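Wednesday, September 3, 2025

Picking up where I left off on the planner. The mess from the end of yesterday was the gripper close command getting sent before the arm had settled, and I was pretty sure it was the timestamp thing again. It was! Clanura stamps joint states when they get published, and the policy side (Estrella) assumes they were stamped when they were read. Most of the time the difference is too small to care about, but when the logger is flushing to disk it gets up to 22 ms, and then the controller thinks the wrist is somewhere it left a while ago.

Fixed it the boring way: stamp at read, carry the stamp through, drop anything older than 30 ms. I also put a counter on the dropped messages so we can see if it gets worse. If you have a branch older than this morning, please rebase before you run anything on the arms, the message layout changed and the old parser will happily read garbage without complaining. (I know, I know, version field. It's on my list.)

Then on to the cup and plate task, which is what I really wanted to get to. The goal is cup upside down in the right gripper, turned over, set down on the plate. I split the flip into two planner calls, lift first and then rotate, instead of asking for the whole motion in one go. The single call kept finding these ridiculous solutions where the elbow swings way out to save a bit of wrist travel, and they're legal as far as the limits go, just horrible to watch.
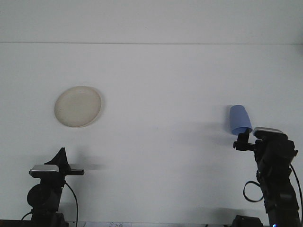
With the split, the lift is a straight vertical segment with a fixed orientation, and the rotate gets its own cost term on elbow motion. I ran it 7 times with the new timestamps and 6 of them planned on the first try. The other one timed out in the rotate stage. I saved the seed and the start state, and it fails every time from that state, so at least it's a nice repeatable failure – I'll take that over a flaky one any day.

My guess is the collision model for the cables. We've been wrapping each arm in one fat capsule since June, and it's way too conservative when the wrist turns inward. Tried shrinking the capsule in sim and the bad seed solves right away. I don't want to ship that though, the cable loop does stick out and I'd like to model it as its own shape hanging off the link. Anybody who has time for that, go for it, the config is in the same place as the plate mesh.

Perception notes while I remember them. The plate is cream on a white table and the segmentation is not happy about it. The mask flickers along the side where there's no shadow, so the center estimate wanders toward the shadow edge. Fitting an ellipse to the mask instead of taking the centroid helps a lot. The cup is no trouble at all, being blue, but its pose comes out flipped now and then since the model was trained mostly on cups standing the right way up. For now I pass in the orientation as a prior from the task file. That's cheating a little, and it will break as soon as we try the Bidivholm objects, so please don't forget it's in there.

One more thing: the left arm is parked during all of this, but the planner still treats it as a movable group and spends time sampling for it. Locking the group cut planning time enough that I could feel it without looking at the numbers. There's a flag for it now, lock_idle_arm, off by default until I've checked the handover task with it.

To do:
– version field in the joint state message
– separate collision shape for the cable loop
– rerun the bad seed on the Endton build, which still has the old solver
– handover task with lock_idle_arm on
– move the orientation prior out of the task file

Logs are on the shared drive in the usual folder, the bad seed is in its own subfolder next to the config I used.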